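Facilities and Systems Support
Ticket record: Laundry and linen booking portal, duplicate reservations
Requesting site: Stovbridge
Opened by: Gholamreza Yazdani, Residential Services
Assigned to: Mojtaba Moradi, Applications Support
Priority: Medium
Status: Resolved, monitoring period in effect

Summary of the issue as reported

Residents at the Stovbridge site have reported that the booking portal accepts two reservations for the same washing period. The conflict is not displayed at the time of booking. It becomes apparent only when both residents arrive at the laundry room with a valid confirmation. Residential Services received 11 written complaints during November. In several cases the resident holding the later confirmation had also been charged the standard fee, and the fee was not returned automatically when the booking was withdrawn.

Mr. Yazdani has asked that the matter be treated as a fault in the portal and not as a matter of resident conduct. The laundry rules posted at the site state that a confirmation guarantees use of the machine for the full period shown.

Environment

Booking portal: Etim, hosted version, resident and staff interfaces
Payment handling: Rostance module, connected to the portal
Door access: Privden readers at the laundry room entrance
Washing period: 90 minutes
Affected interface: resident interface only. Bookings entered by staff have not been duplicated.

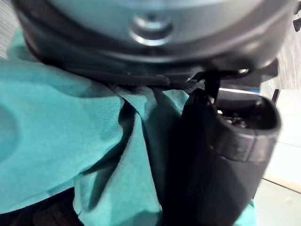 Initial response, Applications Support

The request was acknowledged and the complaints were compared with the reservation table. All of the disputed bookings were found in the table with separate confirmation numbers. The records are therefore genuine, and the possibility that residents were presenting old or altered confirmations has been excluded.

The staff interface was tested first. An attempt to enter a second booking for an occupied period was refused with the message "Period not available." The same attempt was then made from two resident accounts, one after the other. The second was also refused. The fault could not be reproduced under these conditions.

Residential Services was asked to supply the approximate time at which each resident had placed the booking.

Reply from Residential Services

Times have been supplied for all of the complaints. Most of the bookings were placed shortly after 6:00 a.m., when the new periods are released. Mr. Yazdani notes that residents commonly wait for the release and submit their requests together. He also asks whether the existing bookings must be canceled while the fault is under review. Families with young children have made arrangements around their periods, and Residential Services would prefer that these be honored.

Second response, Applications Support

Existing bookings should remain in place. No cancellation is required from the site.

The release time is considered significant. The test was repeated with two resident accounts submitting a request for the same period at the same moment. On the fourth attempt both accounts received a confirmation. The fault has been reproduced.

Cause

The portal checks whether a period is free when the resident selects it. It then passes the resident to the Rostance payment page and writes the reservation after payment has been authorized. The period is not held while payment is in progress. A second resident who selects the same period during that interval is also told that it is free, and both payments are accepted.

The staff interface does not use the payment page. The check and the reservation take place in a single step, and this accounts for the absence of duplicates among staff bookings.

A review of the change history shows that a temporary hold was formerly placed on each period at the time of selection. The hold was switched off when the payment module was last updated. The setting was not listed among the items to be verified after the update, and the change was not noticed during acceptance testing, which was carried out with one account at a time.

Corrective steps

1. Release of new periods through the resident interface was suspended overnight. Staff bookings continued as normal.

2. The temporary hold was restored. A selected period is now held for 6 minutes while payment is completed. If payment is not completed within that time, the period returns to the list.

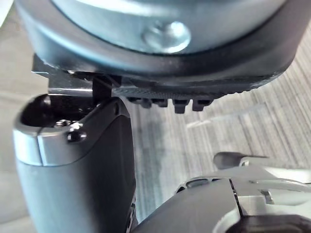 3. A rule was added to the reservation table so that it will not accept two active entries for the same machine and period, regardless of the interface used.

4. The full table was searched for remaining conflicts. A total of 52 future bookings were found to be affected. The list was sent to Residential Services, with the earlier confirmation marked in each case.

5. Refunds were issued through the payment module for all withdrawn bookings. Residents were not required to submit a claim.

6. Door permissions were regenerated from the corrected table. The Privden readers had been admitting both residents in each conflict, as both held an active entry.

Verification

The simultaneous test was repeated after the changes. In every attempt one account received a confirmation and the other received the message "Period not available." No charge was made to the second account. A hold was also allowed to expire without payment, and the period reappeared in the resident interface as expected.

Reply from Residential Services

Mr. Yazdani confirms that the list of affected bookings has been worked through and that nearly all residents have accepted an alternative period. Two residents have asked for a period outside the usual hours, and this has been approved locally. He requests that the wording of the refusal message be reviewed. Some residents have understood "Period not available" to mean that the machine is out of order.

Final response, Applications Support

The message has been changed to "Another resident has reserved this period. Please choose a different time." The change applies to both interfaces.

The hold setting has been added to the verification list used after each update of the payment module. Testing with two accounts is now a required item on the same list.

Outstanding items

Printed instructions in the laundry room still show the previous message and should be replaced by the site.
The monthly fee report for November will show the refunds as separate lines. No adjustment by the site is needed.
Any further duplicate should be reported under this ticket, with both confirmation numbers.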